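Archivo de la lista » Categoría: Render e iluminación
Lectura: 2 min

De: Agata Sorrentino
Para: lista de usuarios de Terkent
Fecha: 14 de septiembre
Asunto: Re: Ruido en paredes lisas con luz indirecta

Ubaldo Cattaneo escribió:
> Con 2000 muestras por píxel sigo viendo manchas en las
> superficies grises sin textura. En las zonas con detalle no
> se aprecian. ¿Es el filtro de Jestach o el muestreo? Uso la
> configuración por defecto desde la versión de abril.

Ubaldo, es el muestreo adaptativo. El umbral por defecto se calcula sobre la varianza del bloque, y en un plano uniforme el bloque se da por convergido antes de tiempo. El filtro recibe entonces un error de baja frecuencia que no sabe distinguir de un degradado legítimo. Subir el máximo de muestras no cambia nada: esos píxeles nunca llegan a él.

Para las pruebas conviene una toma en la que el plano liso ocupe buena parte de la imagen y haya además alguna textura menuda. 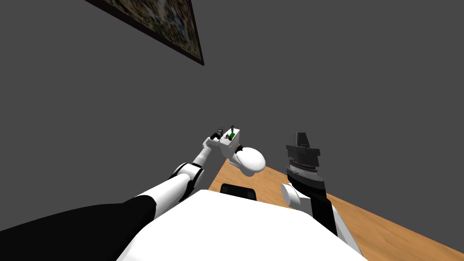

Fig. 1. Render con pared gris uniforme; arriba, esquina de un cuadro con dibujo tipo mosaico.

Cambios que propongo:

- Mínimo de muestras a 50 antes de evaluar el umbral.
- Bloque de 4 x 4 en lugar del tamaño automático.
- Filtro desactivado en la primera pasada, para ver el error sin enmascarar.
- Semilla fija. Con semilla variable las comparaciones no sirven.

Si después de esto quedan manchas, revisa la caché de irradiancia. El importador de Tedesco escribe las normales con precisión reducida y la interpolación se resiente en polígonos grandes. En Clullance se corrige al exportar, con la opción de normales completas.

Manda el registro en texto plano, por favor; el servidor rechaza los adjuntos comprimidos.

Agata

Contacto con los moderadores | Volver arriba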